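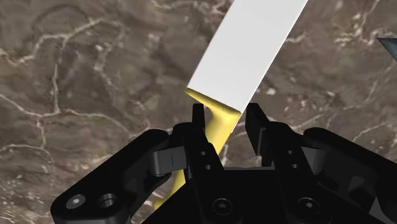
The Clorus Tabletop Practice Kit, release 4, is a set of simulated counter scenes supplied with a written code of practice for robot handling of household items. It is offered to laboratories and training departments that must show, before any work on a physical arm, that an agreed procedure was followed. The Jotness Office for Automation Practice reviewed the kit between March and August. Most of the code concerns the moments before contact, and this is where it is strongest. Rule one of the grasp section requires the operator to stop with both fingers open on either side of the part to be held, as with the yellow stem between the black fingers here, and to confirm that neither finger is touching the flat white piece above it. Only then may the close command be given. The rule is short, it can be checked from a single view, and two reviewers working separately applied it in the same way.

Scope of the review

The Office ran 1,067 trials. Of these, 913 were completed without a breach of the code as written. The remainder were stopped under the code's own terms, most of them for approach speed. The Office did not assess how well results carry over to physical equipment, and nothing in this review should be read as approval for use near people.

The kit was installed on two ordinary workstations. Setup took one morning on the first and most of a day on the second, where an older graphics driver had to be replaced. The setup notes do not list the required driver version. Parner, which distributes the kit, has been informed.

The code of practice

The printed code runs to 604 numbered clauses. That is a large number for a product aimed at training departments, and a good many clauses repeat one another with small changes in wording. The section on tool changes, for example, says in three separate places that the arm must be at rest. In one of those places "at rest" means zero commanded speed, while in the other two it is not defined. The Office recommends a single definition at the front of the document.

The clauses on bladed items are the best part of the code. They require that a knife be treated as live from the moment it enters the workspace until the trial is closed, whether or not it is the item to be moved. The path of the arm must be planned around the blade as well as the handle. Speed limits are lower for any motion that carries a blade over other objects. Trainees found these clauses easy to remember, and breaches were rare after the first week.

The clauses on soft or leafy items are weaker. They use words such as "gentle" and "suitable" and give no limits. Two trainees given the same plant object produced very different trials, and the code offered no ground for preferring either. A force limit, even a cautious one, would be an improvement.

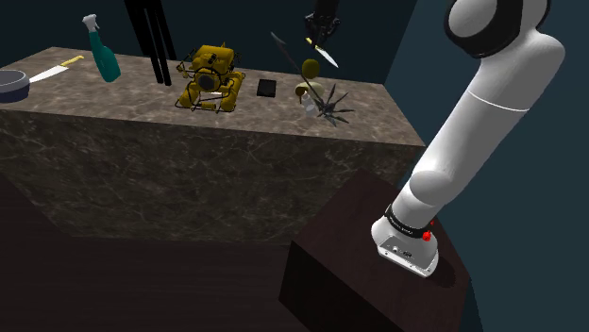

May a trial be started while items that are not part of the task are still on the counter?

The code permits it, provided that every item is listed in the trial record and that the planned path keeps the stated clearance from each one. Items that are not listed must be removed before the trial begins.

This provision deserves support. A cleared counter is a poor test of a procedure meant for homes and kitchens, and the kit's scenes are suitably mixed. Bottles, knives and larger machine-like objects may share the same surface, and the operator has to account for all of them. The listing form, however, is slow to fill in. It asks for the name, position and class of each item, and it does not carry entries over from one trial to the next even when the scene has not changed. Operators at the Dambrauskienė training center, who used the kit for part of the review, kept their own list on paper and copied it in at the end of each session. The code does not allow that practice, but the form invites it.

Records and viewing

Each trial is saved with a view from the gripper and a view of the wider workspace. The code requires that both be checked before a trial is marked as compliant. The Office agrees with this requirement. Clearance at the fingers is best judged from the gripper view, and clearance around the rest of the arm cannot be judged from it at all.

Lighting in some scenes is low. Dark objects against dark walls were hard to tell apart on the older of the two monitors, and reviewers raised the brightness setting for those trials. The code should state whether this is acceptable and require that it be noted.

Finding

The kit is recommended for supervised training, with the reservations given above concerning repeated clauses, undefined terms and the listing form. It is not recommended as the sole evidence of good practice. Departments adopting it should issue a short local note defining "at rest" and setting a force limit for soft items until the publisher provides one.

Review prepared by Wanting Ren, Jotness Office for Automation Practice. Issued August 12, 2022.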